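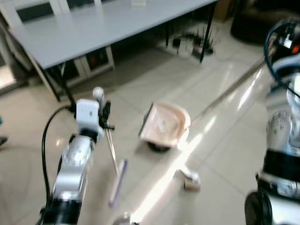 *Long handles on both the broom and the dustpan, on the cream tile.*

Ebbe Bakke has been looking after floors for 16 years, first in schools and then in small offices and rental flats through a cleaning firm called Kinell. Sølve Lie joined him later and now does most of the training. We met in September to talk about sweeping, a subject neither of them had been interviewed on before.

"People go straight to the mop," Bakke says. "They wet the floor and then they've got grey water and grit in the grout. Sweep first. It takes a few minutes."

He likes large tiles. There are fewer grout lines to catch the dirt, and a broom runs over them easily. The trouble with a glossy one is glare. When the sun comes in low, a bright strip runs across the floor and small scraps of paper vanish into it. Bakke's habit is to walk to the other side of the room and look back before he starts.

Lie is particular about handles. The firm used to buy short dustpans, the kind you crouch over, and she threw out the last of them when she took over the supply cupboard.

"You bend for every pile," she says. "Do that in 3 flats before lunch and your back knows it. With a long handle on the pan you stand up straight, put the flat edge down on the tile and bring the broom to it. The pan stays still. New people always want to move both."

She also asks for soft bristles on tile. A stiff outdoor broom flicks light rubbish away from you, she says, and you end up chasing it under the furniture. The colour doesn't matter to her. Bakke disagrees on that point -- he wants kitchen brooms and bathroom brooms in different colours, and has been asking for it for years.

I asked what they do about everything else that lives on the floor.

"Pick up what you can," Bakke says. "Mats get shaken outside. Boxes go up on a chair. The bin comes out to the middle where you're working, so you aren't carrying a full pan across the room."
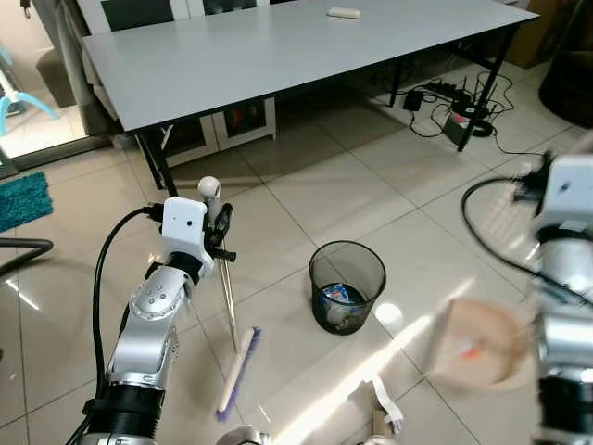
*The mesh bin out on the floor, with the router and cables under the table.*

Cables are the exception. Lie tells trainees not to unplug anything and not to push the broom in among the cords. She goes round the edge with short strokes, pulling towards herself, and does the rest by hand with a dry cloth.

"Someone once knocked out the internet at an office called Skorkutura," she says. "They were very polite about it. We still got a phone call."

Mesh bins divide them as well. Bakke finds them handy for paper and wrappers, and you can see from the door whether they need emptying. Lie would put a liner in every one. Dust goes straight through the sides, she says, and then you sweep the same dust again.

They agree on the order of work. Table first, then the floor, starting at the far wall and coming back towards the door. Bakke leaves the bin until last and takes it out with him.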